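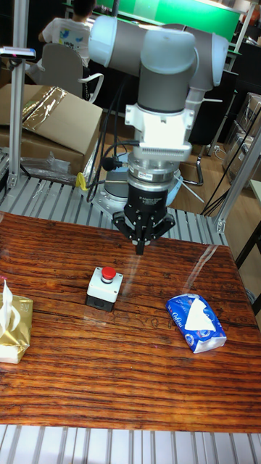 Kocsis commented that 500 runs on one tabletop prove the arm knows that tabletop and little else. I agree, and the numbers below should be read with that in mind.

Projects > Zarnstead Shared Workshop > tabletop-arm > README

Data card, tabletop set, August

The set holds 940 recorded runs from our shop-built arm cell. I kept 663. The rest had a dropped camera stream or a gripper log that didn't line up with the video. 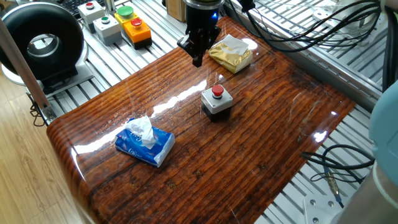 Objects are tissue packs and a push-button box. The board is glossy, and glare will fool any simple color threshold. Graller's calibration script claims to fix this. I haven't seen it do so, and I left its output out of the release.

Known problems
- Force readings drift. Zero them yourself.
- 40 runs have no start label.

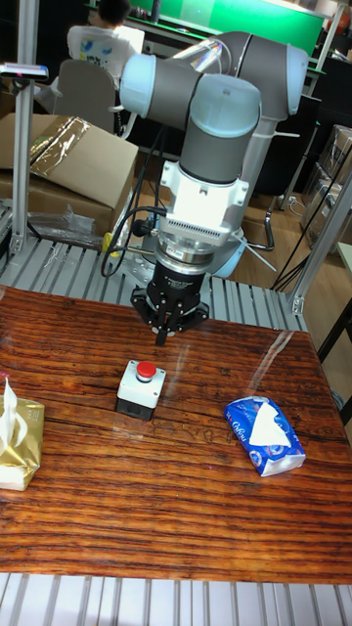 Don't train on this and announce a general grasping model. The Cloltuvia baseline looks good here, but its test runs come from the same table as its training runs. Try another surface first, then send me the failures too.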